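Visit to the Rissanen packing hall, Sunday

We got to Rissanen at 1310 and were let in by the side door. The hall handles tall cylindrical containers for Zullero and Arnar, in 6 rows of shelving. Labels are the main subject of the visit, mostly how well they hold up to handling.

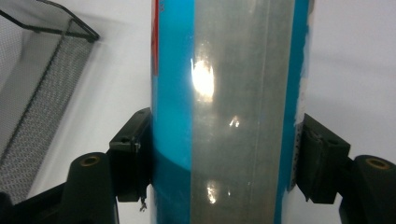
Blue labels show wear soonest, a visitor from Romo remarked, and she wanted to know if scuffed ones get relabeled or go out as they are. They go out if the print can still be read. Torn ones are set aside, 178 last month.

The tour ended at 1375 Dock Road, the second building, where there is coffee and parking.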